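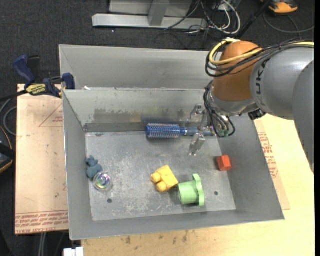 Learning to Pick From Fewer Attempts

A research group at the Tidach laboratory has reported that a robot arm can learn to pick mixed household items from a metal bin after 200 practice grasps. The method, named Birna, was presented at an internal review in November. The group's lead researcher discussed the work on a Tuesday afternoon in the laboratory.

"We wanted to know how little practice would be enough," the lead researcher said. "Collecting attempts is slow work, and most groups that might use such a system have one arm and limited hours."

The method scores each possible grasp before the arm moves, then favors those about which it is least certain. Items such as a hairbrush, a toy block or a small plastic piece are placed in the bin without any set order.

"A hairbrush is a good test," the researcher said. "One end is a handle and the other is bristles. The system has to choose, and early in training it often chooses badly."

In the final trial, the arm lifted an item cleanly on 188 of 200 attempts. Of the 12 failures, the group traced most to objects resting against a wall of the bin, where the fingers have little room to close. Clear objects also remain difficult.

"We do not regard that problem as solved," the researcher said. "Prekard, our earlier method, had the same weakness."

The group will next repeat the trial with 13 items it has not used before, in cooperation with the Tiongson workshop, which is preparing 3 bins of different depths. Results will be submitted for outside review when that work is complete.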